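The Second Life of the Returned Sweater

By Roxana Ghiță

The back door at Isier opens at six in the morning, and by half past there's already a line of rolling bins down the corridor. Everything in them has been sold once. A customer tried it on at home, changed their mind and mailed it back, and now it has landed in what used to be a furniture showroom on the edge of Lasotow, where Trinidad Navarrete and her crew decide what happens next.

I had planned to stay an hour. I stayed until closing, and I'd go again tomorrow!

Returns are the part of online clothing sales that most shops would prefer not to discuss. A dress goes out in a crisp bag with a tag and comes home in a grocery sack with a hair on the collar. For years the small labels around here handled that by shoving it all in a back room and selling the lot to a jobber at the end of the season. Navarrete ran one of those back rooms, for the knitwear label Zirwood, and it drove her up the wall.

"I was looking at perfectly good cardigans going out by weight," she told me, flipping a cuff inside out to check the seam. "By weight! Like potatoes."

She started Isier with a steamer, two tables and Zirwood as the only client. Now 13 labels send their returns here, and on a heavy day in February, when the holiday gifts finally come back, the crew gets through 2000 pieces.

The work goes quickly. Each item is opened, checked at the neck, underarms and hem, and given one of four grades. Grade one goes back on sale as new. Grade two needs a button or a press. Grade three is sold at a discount in the shop up front, and grade four goes to Kyrylo Holovko, the mender, whose corner has the best light in the building and a radio I was warned to leave alone.

Holovko came from tailoring and still thinks like a tailor. He showed me a pulled thread on a merino sleeve, then worked it back with a needle so fast that I asked him to do it again on another one. Fleece is his least favorite — it hides the damage until you get your fingers into it, he says, and then it's always the pocket.
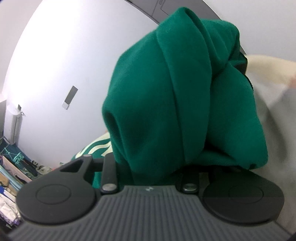

Deep green fabric, gathered into folds.

What surprised me most was how much the labels are learning. Isier sends each client a monthly sheet listing why things came back, in plain words. One sheet told Ardeleanu, a family-run coat maker, that customers kept complaining about the same tight armhole. Octavian Ilie, who runs the business with his aunt, had the pattern recut before the next order. He'd been blaming the size chart for two seasons.

The front shop has its own fans. It opens at noon, and Grigore Stoica, who handles the register, knows a good number of them by coat size. There's room for 200 pieces on the rails, and the rails get refilled all afternoon, so people circle back after lunch to see what they missed. (I left with a gray Zirwood pullover, grade three, with a mend at the elbow that I still have trouble finding.)

Navarrete is looking at the unit next door, mostly for the loading dock. She wants to take in shoes. Holovko has told her he isn't doing shoes.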